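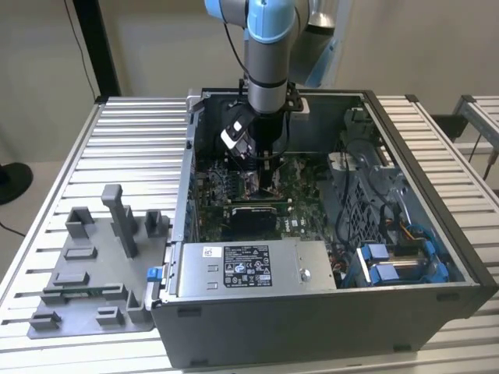 Old computers: what to do before you bring yours in

Our trade-in shelf has filled up again (hurrah!) and I've spent most of this week with my sleeves rolled up and a screwdriver behind my ear, so while it's all fresh in my mind I thought I'd do a little piece on desktop towers. We get more of these than anything else, and quite a lot of them are Dells. I'm fond of them. The blue bits inside are the bits you're meant to touch, so if you've never opened a computer in your life, you can still find the drive caddy handles without a map.

First job, before anything comes out: pull the mains lead and hold the power button in for a few seconds. Then lay the thing on its side and leave it there. I've seen people try to work on a tower standing up, and they always end up with a screw down behind the board.

Please don't open the power supply, ever! It's the silver box with the label full of tiny print. It comes out whole or it stays where it is. Theresia has a crate for dead ones by the back door, and Areten collect them once a month.

Memory is the part I'd most like you to leave in. We had a lovely batch from Ivbridge in June where somebody had kindly taken it all out and put it loose in a carrier bag — about 20 sticks, and I couldn't tell you which were any good until I'd tried each one. A slotted holder is the place for bare boards, or an egg box at a pinch. Hold them by the edges, too.

Graphics cards are a bit of a nuisance. There's usually a little catch at the end of the slot, and if you pull without pressing it you'll take the catch with you. Aksel did this twice in one afternoon and has asked me not to mention it.

As for your photos and letters, copy them off before you come. We wipe every drive the day it arrives and I can't get anything back for you afterwards, however nicely you ask. If you'd sooner keep the drive, that's fine, just tell Rahel at the desk so she can write it on the ticket.

Cables, keyboards and mice are all welcome. We can't take the big old glass monitors any more, sorry — the shed is full of them.

Drop-off is Thursdays from ten until four, round the side, and do ring the bell because I'll probably have the radio on.

Ustyna Hrytsenko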